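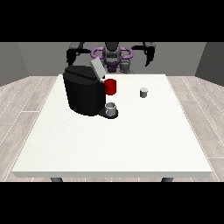 *Figure 1. White table and coffee machine, rendered view.*

**Spent coffee grounds as a soil amendment: progress to the end of May**

Prepared by Rochelle Mahmoud for Jouko Lehtinen, Flakau Fund

**Collection**

Grounds are now picked up from cafes in the Clolarach district and taken to the Flanon depot for drying. The May intake was 400 kg, against 200 kg in the first month of the grant. Most of the increase came from two bakeries that joined after the spring mailing. Paper filters remain the main contaminant and are removed by hand before the material is spread on the racks.

**Drying and storage**

Wet grounds arriving at the depot grow mold quickly if left in closed bins. Yamuna Kurian has moved the material to open racks, turned each morning at 8:00. Batches are bagged once two consecutive weighings agree. One batch was discarded in April after a roof leak – the leak has been repaired, and the cost was met from the maintenance line.

**Field plots**

The Phuthong site has 40 plots under lettuce and radish. Grounds are applied either fresh or composted with leaf litter, and control plots receive leaf litter only. Germination was visibly poorer in the fresh-grounds plots, as expected from the pilot. Composted plots are level with the controls so far. Marisol Delacroix is taking leaf samples and will report nitrogen values after the second cut.

Soil pH has been measured in every plot. The meter was recalibrated midway through the round, and the earlier readings are being repeated before any figures are released.

**Budget**

Spending is in line with the plan except for transport, which is over. Juniper Villanueva has proposed combining the two northern pickup routes. We request approval to move the unspent printing allocation to transport.

**Next period**

- Repeat pH readings and second lettuce cut
- Trial of a coarse sieve for filter removal
- Draft guidance sheet for allotment growers, for review by the Fund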